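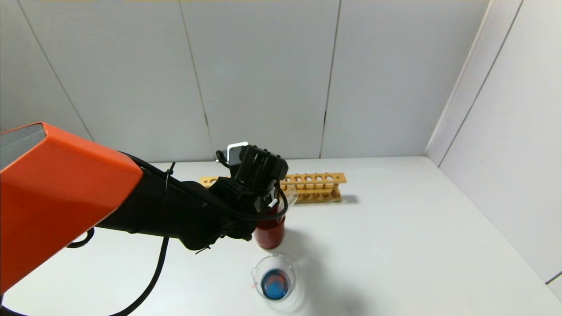 June 16, 2018

So I finally finished Porilus last night! If you've been following along since April you'll know I almost gave up on it twice, mostly over the swamp section (which is still awful, sorry to everyone who told me it gets better).

My save file says 82 hours. I did pretty much every side quest except the fishing ones, and I ended up with 3,434 crowns I never spent on anything. I always do this. I hoard potions and money for the last boss and then beat the last boss with a sword and some bread.

The ending, without spoiling it – I liked it a lot more than I expected to. You get one real choice, and it comes down to whether you side with Jia or with Umer. I went with Jia, mainly for the boat. My friend Hanyu Yan picked Umer and got a whole extra dungeon out of it, so now I'm a little jealous and thinking about reloading.

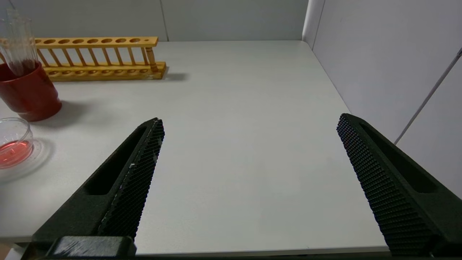
Gripper, tabletop.

Stosska put out a patch this week too. It's a big download for what you get, but the map loads faster now and you can finally sort your bag by weight. They also fixed the bug where your horse would get stuck on the bridge outside the second town. I lost some 20 minutes to that horse, and I had to leave him there in the end and walk.

What they haven't fixed is the sound in the caves. It still cuts out every time you open a door, and if you play with headphones like I do, it comes back really loud. There's a long thread about it on the forum already, so I just added my name and moved on.

Next up is probably something short. I've got a couple of puzzle games sitting in my library from the last sale, and I'd like to play one thing that doesn't have a crafting menu in it. If you've got a favorite, leave it in the comments – and if you sided with Umer, tell me how long that extra dungeon takes!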